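Workcell diary, Histum hall
August 9, 2023

Continued the review of the tote handling rules. Clause 9 of the site standard now reads that a tote is to be gripped at both sides and moved away from the rack at reduced speed. The former wording left the speed to the integrator, and Jorno and Clolturik had each read it differently.

The payload limit stays at 800 grams per single item. I recorded 168 cycles before the midday stop and entered each interruption in the log, with its cause where one was known. Two entries are still open – both concern the wording of the restart procedure, and I have asked Ueda for a written reply.

The rule on single items was also discussed. A tote holding one small item is to be treated as a loaded tote in every respect, including the inspection before release. 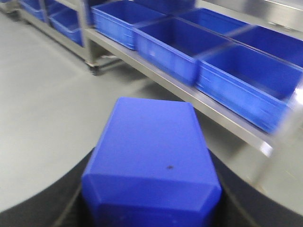
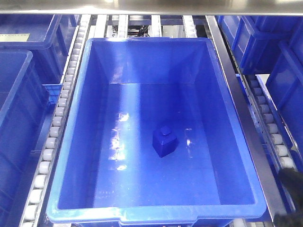
The revised text goes to the safety office for comment, with 15 working days allowed. Training records must be brought up to date before it takes effect in November. I still need to correct the numbering in the annex and remove the old reference to hand signals.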